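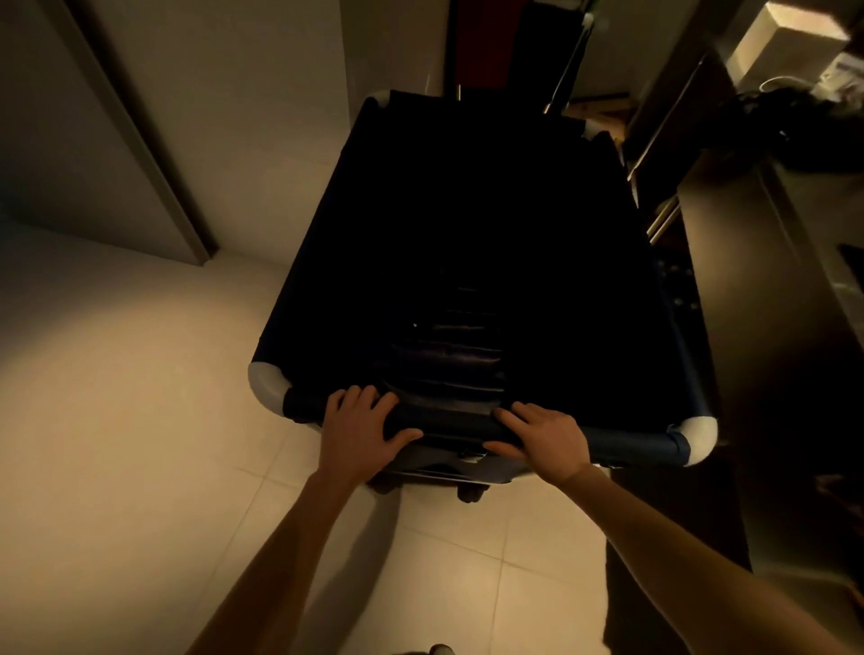 3. Materials and methods

3.1 Selection of cases

The study looked at how air moisture changes inside closed luggage when the luggage is used for long-term storage of clothing. A set of 225 cases was drawn from the stock of the Bautista storage depot, which rents space by the shelf and keeps a record of each item at intake. Cases were eligible if they closed fully, had a lid and base of similar depth, and had no repair to the rim or hinge. Cases with a split shell were left out, as were those with a missing latch or a zipper that stopped short of its end.

Each case was placed in one of two groups. Group H held hard-sided cases, with or without guards at the corners. Group S held soft-sided cases with a fabric shell over a frame. A hard-sided case with corner guards, laid flat, is shown in Figure 2. Corner guards were recorded as present or absent and were not graded by size. The color of the shell was noted at intake but was not used in the analysis, as all storage took place away from direct light.

3.2 Contents

Every case was filled with the same load of washed cotton sheeting and wool blanket offcuts. Before loading, the textiles were hung in the test room until two weighings taken a day apart agreed. The cotton was folded and placed in the base, and the wool was laid on top. No case was filled past the level of the rim, so that the lid could close without pressure on the seal.

In half of each group, a Vostent liner was laid over the contents before closing. The liner is a single sheet of coated fabric, cut to the inner size of the base with enough extra on each side to tuck down. It was not taped or sewn. The remaining cases were closed with no liner.

3.3 Storage conditions

All cases were kept in a Gedance climate room at 20 °C. Room humidity was held at a low setting for the first half of the test and then raised to a high setting for the second half. The full test lasted 30 days. Cases lay flat on open wire shelving, lid up, with a gap between neighbors wide enough for air to pass. Shelf position was assigned at random, and the cases were not moved once the test had begun.

The change in room humidity was made in one step. A slow ramp would be closer to the seasonal change found in an attic or spare room, but it would also make the lag between room air and case air harder to separate from the ramp itself. The step was started at noon and the room reached its new setting before the end of the same afternoon.

3.4 Measurement

A Cellby data logger was placed between the cotton and the wool in each case, and further loggers were hung at the level of each shelf. Relative humidity and temperature were recorded every 20 minutes. Records with fewer than 2,000 readings were treated as incomplete and dropped. Gaps in the remaining records were left as gaps, with no values filled in.

All loggers were checked against a common reference before loading and again after removal. Where the two checks differed, a straight-line correction was applied over the length of the test. Loading was done by Greer Menzies and the checks by Musa Okonkwo, who had no access to the list of lined and unlined cases until the corrections were final.

3.5 Analysis

The main outcome was the lag time, defined as the time from the step in room humidity until the air inside the case had covered half the distance between its starting level and the new room level. Cases that did not reach this point by the end of the test were kept in the analysis as censored records. Lag times were compared across the two groups with a survival model that included liner, corner guards, shelf level and inner volume as terms.

A second outcome was the change in weight of the cotton and the wool, each weighed separately on removal. The weights were taken in the climate room itself with the humidity still at the high setting, and the order of weighing followed shelf position. Results for the two outcomes are given in Sections 4.1 and 4.2.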